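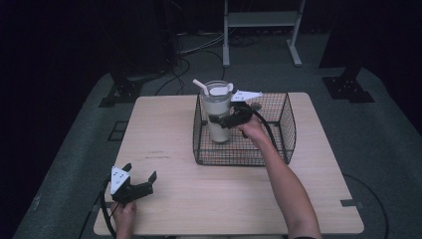
18 January 2021
Posted by the author of Fovudside

Marker dropout is the main source of bad pose data in our grasping episodes. When a gripper goes into a wire basket, the tracker loses dots behind the rim or the other hand, and the solver flips to the mirrored solution for 2 to 6 samples. Prusero used to smooth over this, so the flip came out as a plausible wrist roll and the policy learned it.

I've moved the check ahead of the filter. Any jump in orientation past the threshold is now flagged, the gap is left empty, and Flosbridge fills it from the IMU if the gap is short enough. Longer gaps split the episode.

On the April set this flagged 317 episodes. Most were drinks in the basket, gripped at mid-height. The colour calibration is unaffected. The time offset between left and right grippers is still set by hand in the config, and I haven't fixed that yet.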